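Songül Akyol has been hearing about the four-day week for a long time, and she'd like to know why the people selling it never seem to work in a warehouse. I went in half expecting to be talked out of my own doubts. I came out with a few more.

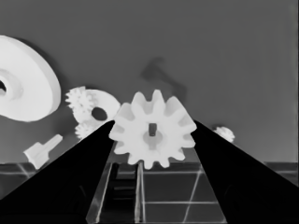
**Ganska, January 17, 2024** - Levano, the mail-order firm where Akyol runs the night shift, cut its week to four days in October. Pay stayed the same. The press release said output had "held steady." I asked her what that meant.

"It means they measured the office," she said. "Over 200 people work here, and the trial covered 25 of them. The rest of us got a poster."

She doesn't think anyone lied. The office staff did get their work done, and she believes them when they say they sleep better. Her trouble is with the next step, where a nice result for a few desks becomes a promise to everybody.

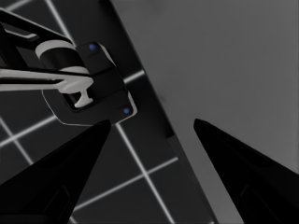
*The short week: good news, depending on who you ask.*

I brought up the survey the company likes to quote, in which 460 workers across several firms said they felt less tired. Akyol shrugged. "Ask me if I'd like a day off and I'll say yes too. What did you learn?"

She has a point, though I pushed her on it - feeling rested counts for something, surely. She agreed it did. Then she asked who had picked up the phones on the fifth day, and I didn't have an answer. 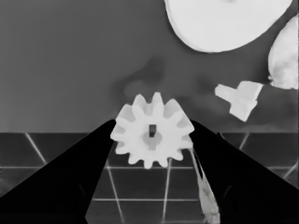
Thu Phùng sees it differently, and told me that the night shift could have a shorter week by spring if managers would hire for it, that "hard to schedule" is what they said about paid sick leave, and that waiting for perfect numbers is a good way to get nothing.

Akyol laughed when I read her that. "Fine. Hire, then. I'll be first in line."

So far no such jobs have been posted. Levano says it is "looking at options" for the warehouse, a phrase I've learned to distrust.

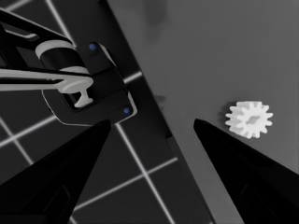

When I asked what would change her mind, she wanted a full year, every shift included, and the overtime sheets left out where people could read them. "And don't let the boss write the questions," she said. Then she had to go, as her break was over.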